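Slides, slides, slides: a little gallery from our sandal sort-out

Posted Thursday, October 28, 2021

Anyone who knows me knows I can't walk past a pair of slides. I live in them from the first warm day until my toes complain, and then I put on socks and keep going (sorry, Mum). So when Renata Nowakowski asked who wanted to help match up the footwear for the Kellgate swap, my hand was up before she'd finished the sentence!

We had 16 pairs on the list, all to be matched, wiped down and labelled by size. Omid had the labels, Huw had the biscuits, and I had opinions about colour. I've kept it to my two favourite photos, because my last gallery had 50 and Peadar still brings it up.

1. Teal and greige 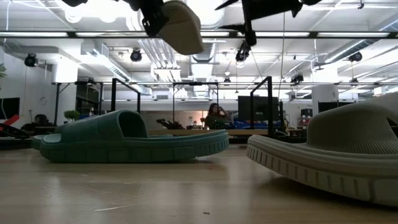 Teal-green on the left, pale grey-beige on the right, same chunky ridged sole on both.

I went in sure I'd want the teal, and I do love it, but that soft grey-beige has been growing on me ever since. It would go with every pair of pants I own. What sold me was the strap, nice and broad with a bit of texture to it, almost like a knit. My old black ones have a skinny strap that rubs right across the top of my foot, so a wide one is a big deal in this house. Ghazal thinks they look like something you'd wear to the pool in 1996. She says that like it's a bad thing!

2. The greens, side on
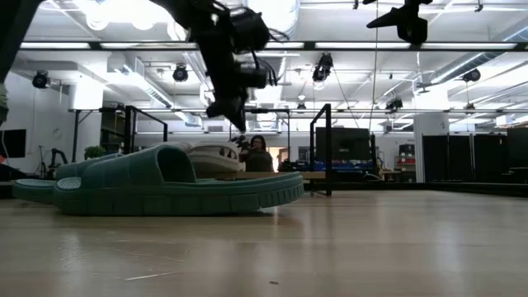 Two green slides together, with a beige-white shoe tucked in behind. Have a look at the grooves around that heel.

3. What I'm bringing next time

A damp cloth and an old toothbrush, for starters. Grooved soles are my favourite to look at and the worst to clean, and I spent three evenings on my own pair last summer getting the beach out of them. I'll also bring my greige-loving sister, who takes a size 5 and never finds anything.

If you've got slides to add to the swap, drop Renata a line and tell her the size and colour.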